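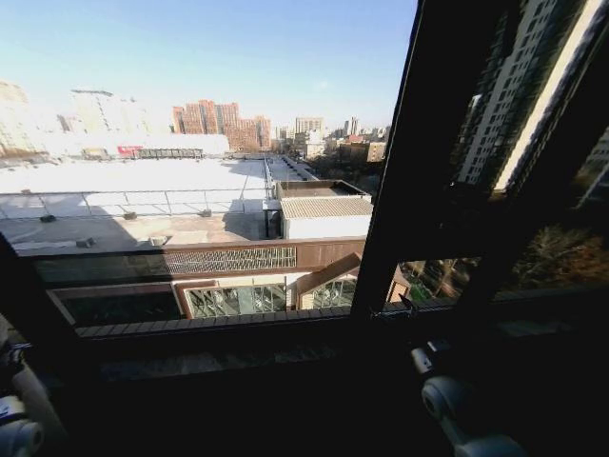 Figure 3. View from a high-floor window in the Navness block, with the sash at right. Clear sky, strong sun from the left.

4.2 What people see when they look out

We were delighted by how much residents had to say about their windows. Our survey asked for a few words on the view, and many people filled the whole page and kept going on the back! In all we collected 3,683 separate remarks from 200 households in the Navness and Grarham blocks, and we coded each one by the part of the view it spoke about: sky, skyline, middle ground, or the roof directly below.

Earlier work on high-rise views has mostly treated the near roof as a loss, something that stands between the resident and the "real" view. Our remarks tell a richer story. A large flat white roof like the one in Figure 3 glares in full sun, and people do complain about that (one Grarham resident keeps a pair of sunglasses on the sill from July on). But the same roofs give the eye somewhere to start. Residents followed railings and walkways outward, then moved on to the long low buildings, and only then to the towers. Small spots of color came up again and again. A red sign on a pale wall, or brick-red apartment buildings on the horizon, were used as landmarks when people explained to us where they worked or shopped.

The angled sash deserves a word too. Its glass picks up reflections of buildings and trees, so a resident gets a second, sideways view along with the first. We had no code for this at the outset. Mirjam Nijs added one after reading the first 11 forms, and it became one of our favorite categories to work with.

Haze was harder to handle. On bright days the farthest towers wash out to soft pale shapes, and residents disagreed on whether these still counted as part of the view. We followed the Dindmont coding guide and kept them in.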